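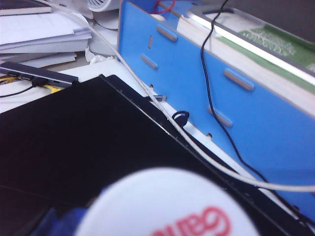
Teleoperation is the slow part of robot training. At Sireck, the operator moves a hand controller and the arm copies the motion, 23 milliseconds behind. Every session is stored as joint angles and video from two views, one at the wrist and one fixed beside the desk.

The current job is clearing a desk. The operator picks up an item, moves it to a free spot and lets go. Software from Ojeda cuts the recording into single attempts and drops any that stall for more than 6 seconds. A full set for one task is 300 attempts.

Desks are harder than bins. Cables run over and under other things, and a gripper that catches one can drag half the surface with it. Clear plastic gives the depth sensor poor readings, so operators are told to approach bottles from the side and close slowly.

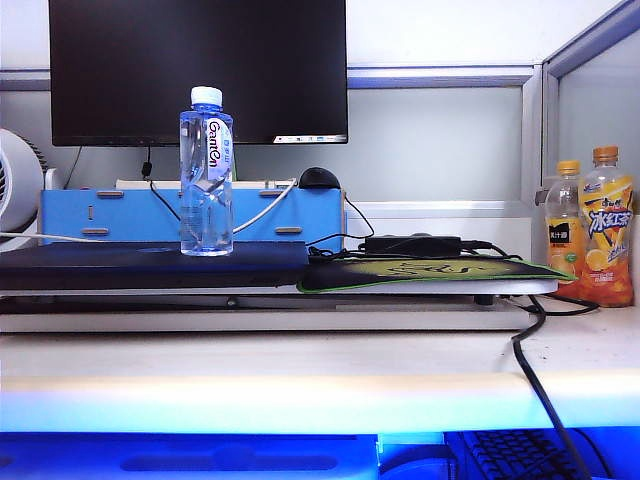

*Page last changed: June, 4:10 p.m.*

Height is a second problem. A bottle standing on a closed laptop has to be lifted straight up before it goes anywhere, and new operators tend to pull sideways too early. The Gridorholm team, which trains on the same setup, now has them guide the arm by hand for the first lift and switch to remote control after that.

Its library holds 2350 attempts, all tagged by object and grip. Pleltby, the shared file format, keeps failed grasps along with good ones. Sireck trains on both, with the failures weighted lower.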